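4.2 Getting the wrist view to agree with the map

I said in section 3 that the planner was the easy part, and I'll stand by that, but only because Hestell (our planning layer) never has to look at anything. It gets a list of bins with poses and a list of places they may go, and it hands back a sequence. Everything that's awkward lives one step earlier, where we turn camera views into that list. So this section is mostly about Gavalas, the perception module, and the rather long road we took to stop it lying to Hestell.

The basic trouble is that our bins are all the same colour and much the same shape. Blue, rectangular, thick rim. When you've got rows of them on steel shelves, a detector trained on single objects is very happy to tell you there's a bin, and then very happy to tell you there's one bin where there are three, with the rims all merged into one long blue stripe. We tried a depth cue first. It helped on the near shelves and did nearly nothing further back, where the polished steel gave us holes in the depth map exactly where we wanted edges. (Anyone who has worked with shiny racking will be nodding at this point!)

What worked better was to stop asking for whole bins. Gavalas now looks for rim segments and corners, and a second stage groups these into boxes using what it knows about the shelf they're sitting on. The shelf edge is a long straight line and it's a lovely thing to have, even when it's full of reflections, because the line itself hardly moves from one view to the next. We fit the shelf first, then the bins. Doing it the other way round was our mistake for most of June.

Figure 3. Wrist camera view with a blue bin at close range and racks of bins behind it.
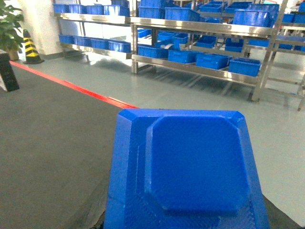
The second trouble is that a bin close to the wrist camera fills so much of the view that the rim-and-corner trick has very little to hold on to. Our first version would sometimes take the near bin and a far one and glue them together into a single impossible object, which Hestell then dutifully tried to plan around. I spent a whole afternoon watching it refuse to move at all, because as far as it was concerned the arm was already inside a bin the length of the room.

The fix is a bit crude but I'm fond of it. Before any grouping happens, we split the view into a near layer and a far layer, using the apparent width of the rim as a stand-in for distance. Segments are only allowed to join up inside their own layer. The near layer gets its own small model, trained on bases and bevelled edges as well as rims, so it can cope when a bin turns up at an odd angle. The far layer keeps the shelf fitting as described above. The two only meet again once everything has a pose in the world frame, and by then it's much harder for them to disagree in silly ways.

We also had to think about the floor. Gavalas uses floor boundaries to correct drift in the base pose, and a strip of red tape against pale grey is about as good a landmark as you could ask for. The glossy floor is less kind. It gives back soft copies of the shelving, and the early shelf fitter was quite keen on these. We now throw out any shelf line that sits below the estimated floor plane – a one-line check, and I'm embarrassed by how late we added it.

For the numbers, we labelled 1,928 wrist views by hand at the Osirholm site and held back 112 of them for testing, with the split frozen on 30th August so that none of us could be tempted to fiddle. Each held-back view was run through Gavalas with the layer split switched on and then off, with nothing else changed. With the split off, near and far bins were merged in 19 views. With it on, that fell to 2, and both were cases where a far bin had its rim mostly hidden.

There's a cost, of course. The near model adds 100 milliseconds per view on our machine, and we run it every time, even when there's nothing close. Dreso, our logging tool, lets us replay a run with the near model skipped, and I suspect a cheap test on rim width alone would win most of that time back. I haven't done it yet. For now the arm waits, and Hestell gets its list a little later than it would like.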